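How to Make Self-Watering Planters from Plastic Bottles

Posted by Faisal Marwat, September 11, 2019

Filed under: Seed starting, Small spaces

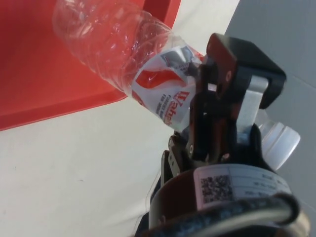
A self-watering planter is a pot of soil sitting over a small tank of water, with a wick running between them. The wick draws water up as the soil dries. Basil, lettuce, parsley and most seedlings do well in one, and it will carry them through a long weekend without you.

I started making these in June, when the window boxes on the Hornulby side of our building were drying out before I got home from work. I now have a shelf full of them in the kitchen.

What you need

A plastic drink bottle with its cap. The 500 ml size holds one herb or one lettuce. For a pepper or a small tomato, use a 2 liter bottle.
Scissors and a craft knife
A nail or an awl
Cotton string, or a strip cut from an old T-shirt
Potting mix
Tape, any kind
Seeds or a small plant

Step 1. Wash the bottle

Rinse it with warm water and a drop of dish soap. Don't use very hot water, as thin bottles shrink and warp. Soak the label in the sink until it slides off. If glue is left behind, rub it with cooking oil, leave it a few minutes, then wash again.

Dents don't matter much. Fill the bottle with water, put the cap on tight and squeeze, and most of them will push back out. A split is another matter. Check the lower half for leaks over the sink before you go further, because that half is the tank.

Step 2. Cut it

Mark a line all the way around, a little above the middle. A strip of paper wrapped around the bottle makes a straight guide. Start the cut with the knife, pointing the blade away from you, then finish with scissors. Put tape over the cut edges. They are sharper than they look.

Step 3. Make the wick

Take the cap off and punch a hole through it from the inside with the nail. Wiggle the nail until the string just fits. Cut a piece of string as long as your hand, fold it in half and push the folded end through the cap. Tie a knot on the inside so it can't pull out. The loose ends should be on the soil side and the loop should hang in the water.

Nylon and polyester string did badly for me. I tried a roll of Fester garden twine first and the soil stayed dry on top for a week. Plain cotton kitchen string has worked every time. Soak it before you put it in.

Step 4. Fill and plant

Screw the cap back on and turn the top half upside down into the bottom half. Hold the string ends upright while you spoon in damp potting mix, so the wick runs up through the soil and doesn't bunch at the neck. Stop a finger's width below the rim. Sow your seeds or set in the plant, then water once from above to get things going.

Step 5. Fill the tank

Lift out the top and pour water into the bottom half. For the small bottle I use about 200 ml. The water should cover the loop of string but stay below the cap, or the soil will turn soggy and the roots will rot.

Looking after it

Check the tank every few days in summer. Seeds want warmth to sprout, and basil came up quickest for me with the kitchen at 68 degrees or a bit over.

Clear plastic lets in light, so you will get green algae in the tank. It does the plant no harm. Wrap the bottom half in brown paper or foil if it bothers you, and leave a slit so you can see the water level.

If the soil dries out while there is water in the tank, the wick has come away from the soil or dried out. Water from above once. If that doesn't fix it, empty the pot and put in a new string.

Empty and rinse the tank once a month. When the plant outgrows the bottle, snip down the side and lift the root ball out whole.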